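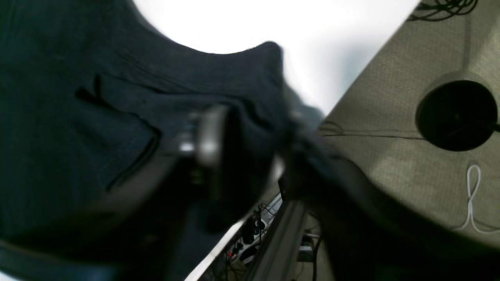 The morning shift at Itus begins with a hex key. Before the folding cell is allowed to pick up anything, Živko Yordanov goes over the gripper with his left hand on the finger and his right on the key, feeling for play.

"Cloth is light, so people think it does no harm," he says. "But the arm pulls sideways on it all day. Steel parts would be lifted straight up. A garment drags."

Itus handles returned clothing for online shops. The cell went in last January and was built by Sekden, who supplied the arm and the fingers. The control software is called Altum. Yordanov looks after both, along with two conveyors and a bagging machine that he says takes more of his time than it should.

Dark knitwear is the hardest stock. It shows few edges to the camera, and a ribbed hem rolls up on itself when it is pulled. The first setting closed the fingers hard and quickly, and it left marks on fine wool. The present one closes in two stages, with a short pause between them, and adds 5 seconds to each garment. The shop floor complained for a fortnight and then stopped.

Every change goes into a hardback notebook kept by the door. The entry for December 24, 2021 is number 709 and reads, in full, "left finger, bolt backed out again, threadlock, leave overnight". He was the only one in the building. 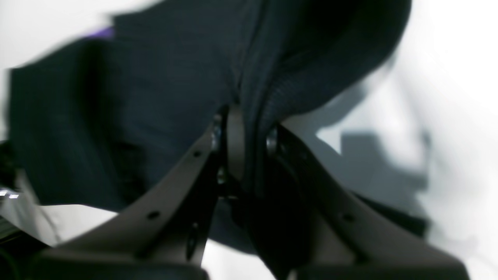
WORKSHOP

Grip and wear

The bolts at the inner ends of the fingers are checked first. Yordanov marks each head with a line of paint pen once it is tight, and wipes the line off when he next undoes it. Lint is the other enemy. It packs in behind the pivot and stops the fingers closing fully, which the software reads as a garment held. The arm then carries nothing across to the folding side and carries on as if all were well.

He clears it with a nylon brush. Compressed air was tried and blew the fluff further in.

After cleaning comes the test. The same old jumper is picked up 20 times from different heaps, and the cell has to hold it each time. One miss and he starts again from the bolts. On a good day the whole job takes less than half an hour.

Finger pads come from Lazarević, a small rubber firm, in packs of 57 for reasons he has never got to the bottom of. A pair lasts longer on cotton than on wool. He has asked for a softer grade — the samples are due in the new year — and until then the knitwear runs at the slower speed.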